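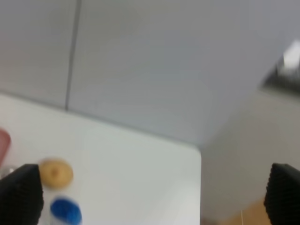
Technology > Robotics > Features

The Planner That Always Has an Answer

March 26, 2026
8 min read

Print this article | E-mail this article

Szabolcs Bognár has a folder of log files he calls the confident ones. In each, the software that runs a robot arm has picked a target, worked out a path and reported that all is well. In each, the arm then closed on air, or on the wrong thing, and the software went on to the next step as if it were holding what it came for.

Bognár writes control code at Predley, a small firm that makes tools for people who program arms. He is not against the new way of doing things, in which a trained model looks at camera images and puts out motions directly. He uses one. He would just like it to be able to say that it doesn't know.

"Ask it where the object is and you get a location," he told me. "Ask it when there's no object and you get a location. The number looks the same either way."

I had gone to see him because of Hutik, a software package that promises to take a plain sentence, such as "put the round one by the blue one," and turn it into movement. Its makers showed it off in January with a video that did the usual rounds. The arm in the video is quick and smooth. What the video leaves out is how many tries it took, and when I wrote to ask, I got back a friendly note and a link to the same video.

So Predley ran its own trial. The setup was plain: a white tabletop, a few household-sized things, a two-fingered gripper with a small camera riding along. Bognár's team ran 36 attempts at a sentence a child could follow. The ones that worked looked great. The ones that didn't are what he wanted to talk about.

The trouble starts with what the camera gets to see. Mounted near the fingers, it moves whenever they do, so edges smear just when the software most needs them. A round tan thing turns into a soft blob that could be a bun or a potato. A blue top slides halfway out of view as the gripper comes closer. A person fills in the rest from memory. Hutik, as shipped, keeps very little memory. Its perception module looks at the latest image, makes a fresh guess, and passes it down the line.

Farther down sits the planner, and the planner is where I think the sales talk parts ways with the product. Hutik's guide says it "reasons about the task." Bognár opened up the code on his second monitor and showed me what that means. The model writes out a list of steps. A separate routine checks whether the arm can reach each one without hitting the table. Nothing checks whether the last step did what it was supposed to do.

"It's a to-do list," he said. "I have one of those on my fridge."

Predley's fix is a layer called Jakab, which sits between the planner and the arm and mostly says no. It compares each new guess at an object's position with the last 4. If they wander too much, the arm stops and looks again. After a grasp, it reads the gap between the fingers, and if they have shut all the way, it marks the step as failed. Old hands will find this almost insulting. Factory grippers have done that sort of check for decades, with a switch and a few lines of code.

Jakab has problems of its own. It makes everything slower, sometimes painfully so. I watched the arm hang over the table, back up, look, creep forward, and back up again for over 2 minutes before Bognár gave in and hit the stop key. The thresholds were tuned by hand, on that table, under that light. He doubts they would carry over to a shinier surface, and he hasn't tried. Thin objects are a sore spot too, because fingers closed on a sheet of card look a lot like fingers closed on nothing.

There is also the matter of who wants it. A rival tool, Hitier, takes the other road: more training data, fewer checks, and a promise that the model will learn to notice its own mistakes. Maybe it will. I've heard the same promise about three earlier products, two of which no longer have working websites. But Hitier's demo is faster than Predley's, and buyers watch demos.

Bognár shrugged when I brought this up. He had been asked by a customer, he said, for a setting that would turn Jakab off during visits from management. He added the setting — it took him an afternoon — and made it write a line to the log each time it was used.

Before I left he reran one of the failed attempts with the checks on. The status line went to "target uncertain" and stayed there. He let it sit while he went to find his coat.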